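Otter bites swimmer at Murcombe, and I have a few thoughts

2019-05-30

I've been getting messages about this since breakfast, so let me put down what I know. A woman swimming in the river just below the Murcombe footbridge was bitten several times by a river otter yesterday evening. She's going to be fine. She has stitches in one calf and a couple of nasty punctures on her heel, and she's started the rabies shots, as you'd expect after any wild mammal bite.

Her name is Carola Kuhlmann, she's a regular with the evening swim group out of Helbridge, and she was kind enough to talk to me on the phone while she sat with her leg up on a kitchen chair. She told me she'd gone in at the gravel beach like always and was heading upstream along the far bank when something grabbed her lower leg. "I thought it was a snapping turtle," she said. "Then it came up right next to my face and hissed at me, and I thought, oh, that is not a turtle."

She kicked, it let go, it came back. She figures she was bitten 4 times before she got her feet under her on the gravel bar. A couple in a canoe saw the splashing and paddled over, banging on the hull with their paddles and yelling (good for them!), and the otter dropped away into the deeper water under the bank. They gave her a ride back across and wrapped her leg in a beach towel. She drove herself to the clinic in Helbridge, which I would not have done.

I walked down there this morning to take a look. The beach is taped off from the parking lot to the footbridge, and there's a paper sign stapled to the trail post asking people to stay out of the water and keep dogs leashed. I stood on the bridge with my binoculars for a good long while and got one mink, a green heron, and a whole lot of mosquitoes. No otters. There was fresh scat on the flat rocks on the far side though, full of crayfish bits, so they haven't gone anywhere.
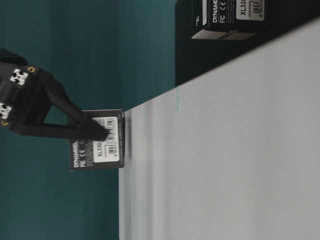
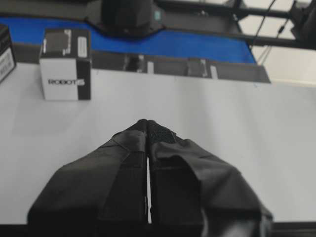
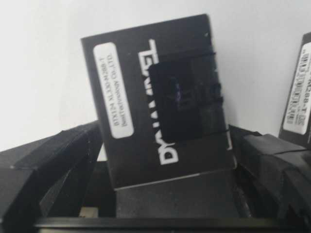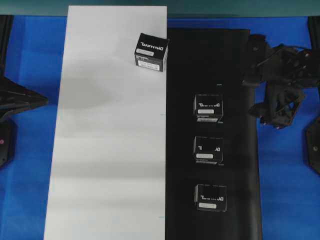 Now, why would an otter do this? The short version is pups. Around here the females den up and give birth in late winter or early spring, and by the end of May the young ones are getting big enough to come out and be clumsy in the water. A mother with pups close by is not in a sharing mood. I had a pair courting on my trail camera in February, maybe a half mile up from the footbridge, sliding around on the ice shelf and making those chirpy noises, and I've been hoping ever since that we'd get a litter out of it. Carola says she didn't see any pups. But the far bank is all undercut roots, and she was swimming within an arm's length of it, so she could have gone right past a den entrance without knowing.

The other possibility is rabies, and you can't rule it out from a phone call. Rabid otters do turn up now and then. What makes me lean the other way is that the animal broke off when the canoe came in and swam away looking perfectly well coordinated, according to the folks who were watching it. A sick one will often just keep coming, or wander off in some odd direction. Still, you don't gamble on that, and Carola isn't. If you or your dog had any contact with an otter on that stretch this past week, even a scratch, please call your doctor or your vet today.

I've been keeping notes on this river for 22 years and I had never written down an otter bite before. Plenty of huffing and head bobbing, sure. I've had one follow my kayak for 200 yards, snorting at me the whole way, and I took the hint and paddled faster. When I started out there weren't any otters below the Nakamura farm at all, and the first tracks I found down at Murcombe had me so excited that I slipped and soaked both boots. Last year I logged 13 sightings between the farm and the footbridge, my best year yet. More otters plus more swimmers means they're going to bump into each other sometimes, and with this warm spell we've had a lot more swimmers.

There's already been some talk online about trapping it. I hope that doesn't happen. If she does have pups in there, taking the mother means losing them too, and the whole family will probably move off that bank on its own as the young ones get stronger. Closing one beach for a few weeks seems like a pretty small price to me — and I say that as somebody who swims there.

If you want to get in the water this weekend, the Esow landing is open, and it's wide and shallow with no steep banks. Go with a friend. If you do see an otter popping up and staring at you, or you hear it snort or growl, turn around and leave the way you came, and don't try to get between it and the bank. Dogs are the bigger worry, frankly, because they'll swim right at it.

Carola, by the way, is not mad at the otter. She's mad about missing the swim group's first distance night, and she wants to know if anybody picked up a green water shoe, left foot, somewhere below the bridge. I said I'd ask. Leave a comment if you've got it, and the same goes for any otter sightings from the past two weeks, with the spot and the time of day if you remember them.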